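Table and Floor Check, Hamel Room
Thursday, before the morning group
Checked by: Fraser Munro
Comments read by: Laurier Kennedy

1. Tabletop, surface
OK. What a nice table this has become to work at! The pale wood shows every crumb and pencil line, so checking it takes no time at all. I ran a flat palm over the whole top, with the grain and then across it, and nothing snagged.

2. Tabletop, corners and edges
OK. Rounded corners all the way, and I'm still so happy we went with them. Checked the undersides with a fingertip for splinters and old gum. None of either.

3. Cable hole
OK. The little round grommet sits flush. Please keep pens away from it (the last one took me 6 minutes to fish out with a bent paper clip, and I enjoyed it more than I should have).

4. Tray and balls
OK. The green grid tray lies flat and doesn't rock when you press on the rim. Wiped it with a damp cloth and went into the small openings with a cotton swab. White balls get a squeeze test: any ball with a dent or a seam that clicks goes in the bin by the door. 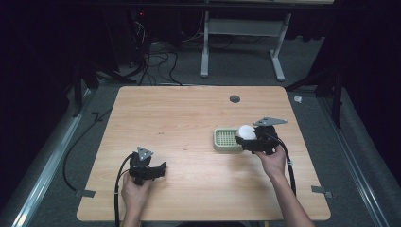 5. Tape on the floor and table
WATCH. Press each piece of tape down with your thumb. If a corner lifts twice in one day, pull the whole piece and lay a new one – smoothing over old tape never lasts. The Brornex roll in the drawer is almost gone and I've put it on the list for October.

6. Floor rails
OK. Good and straight, and bright enough against the gray carpet that people seem to step over them without thinking. Still, say it out loud to anyone new. Wipe off dust while you're down there.

7. Cables
WATCH. Cables that run off the table edge should hang with some slack and reach the floor well clear of anyone's feet. Walk around the table once after everybody is seated. It's a 2-minute job and my favorite part of the round, because people start tidying as soon as they see you looking!

8. Marks in the wood
OK. Knots and dark flecks belong to the wood and can stay. Try a fingernail first: if it comes up, it's dirt, and warm water will do the rest.

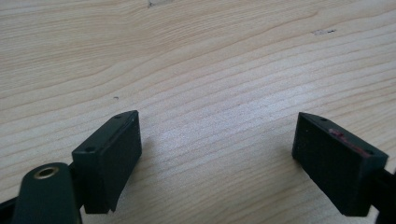 9. Cleaning product
OK. Cinden soap, one capful to the small bucket, soft cloth only. Dry along the grain. No scouring pads, please, even on glue.

10. Wobble test
OK. Lean on each corner in turn with both hands. It stood like a rock today – great work by whoever tightened the bolts.

11. Light and glare
COMMENT. Sit down in the chair and look across the top before you sign. If there's a bright patch where the work goes, turn the lamp a little toward the wall. Laurier, could we try the Gendero shade from the front office? I think it would be lovely in here.

Result: passed, two items to watch (5 and 7).

Laurier's note: Agreed on all of it, and yes to the shade. I'll bring it over at lunch, and I'll order tape in the wide size this time.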